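Encimera de madera maciza: ¿aceite o barniz?
Comunidad Karras > Casa y taller > Maderas
Publicado el 13 de julio
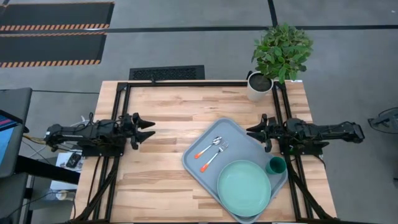

Tablero_y_paciencia

Llevo dos semanas leyendo opiniones sobre cómo proteger la madera de la cocina y he llegado a la conclusión de que hay más paz en una junta de vecinos. La mitad de internet jura por el aceite y la otra mitad considera que el aceite es una forma lenta de tirar el dinero. El aspecto que busco es el del tablero de la foto, hecho a tiras, cada una con su tono, del rubio al tostado, y no quiero que el acabado me lo convierta todo en un naranja uniforme de chalé de montaña. Mi encimera es de haya, va junto al fregadero y la usan dos adultos razonables y un adolescente que deja los vasos mojados donde le pilla la vida.

Compré un bote de aceite Likau porque el dependiente me lo vendió con mucha convicción. Di una mano en un recorte sobrante, esperé un día entero y sigue pegajoso. En la etiqueta pone que seca en 6 horas. No especifica en qué planeta.

Mis dudas: si sigo con el aceite, ¿cada cuánto hay que repetir? ¿Y el barniz aguanta de verdad al lado del grifo, o acaba levantándose por las esquinas? Lo de poner cuarzo ya me lo ha sugerido mi cuñado, gracias.

3 respuestas

virutas_del_norte

Lo pegajoso es casi siempre exceso de producto. El aceite se extiende, se deja que la madera beba unos 20 minutos y lo que quede encima se retira con un trapo, frotando como si te cayera mal. Lo que no entra no seca bien: se queda ahí haciendo de cazamoscas. A tu recorte pásale un trapo con un poco de aguarrás, déjalo airear y vuelve a empezar con una mano fina.

Sobre la frecuencia, yo la primera semana di tres manos, y desde entonces repito cada 6 meses, en abril y en octubre. La zona del fregadero pide más. Échale unas gotas de agua: si hacen bolita, puedes seguir con tu vida; si la madera se oscurece, toca aceite.

Barniz junto al grifo yo no pondría. Queda precioso hasta que se abre un poro, entra agua por debajo y aparece una mancha negra. Entonces hay que lijar la zona entera, y el remiendo se nota. Con aceite lijas un trozo a mano (grano 120 y luego 180), das otra mano y a otra cosa.

Para que no amarillee, busca uno que ponga «efecto natural» o que lleve algo de pigmento blanco. El de linaza puro tira a miel con los años. Y los trapos usados, extendidos al aire libre hasta que sequen, o en un cubo con agua. Hechos una bola pueden prender solos, y eso no es leyenda de foro.

Grovham90

barniz y punto. el mío lleva 2 años y perfecto

(bueno, es una mesa de estudio, pero la madera es madera)

sierra_floja

Discrepo del compañero de la mesa de estudio, que de momento no friega en ella.

Añado una cosa que se olvida mucho: los cantos y la cara de abajo. Si solo proteges lo de arriba, la humedad entra por el lado contrario y el tablero se comba. Al mío le pasó encima del lavavajillas, que suelta vapor como una locomotora. Dos manos por debajo antes de atornillar, y en el hueco del fregadero todas las que admita, porque la testa chupa muchísimo.

Hay un término medio, el aceite-cera duro. Yo usé el de Koltonthorpe, 90 euros el bote grande – me dolió, no lo voy a negar – y a cambio me sobró para las baldas. Deja un satinado discreto y apenas cambia el color. Eso sí, pruébalo antes en la parte que tapa el microondas.

Al adolescente no sé qué aplicarle. Con el mío los posavasos no agarraron.

Tablero_y_paciencia

Retirado el sobrante y segunda mano fina en el recorte. Esta vez al día siguiente estaba seco, así que pido disculpas a la etiqueta. Me quedo con el aceite y desmonto el fregadero el sábado para hacer los cantos. Si alguien sabe qué silicona no se pelea con la madera aceitada, que hable ahora.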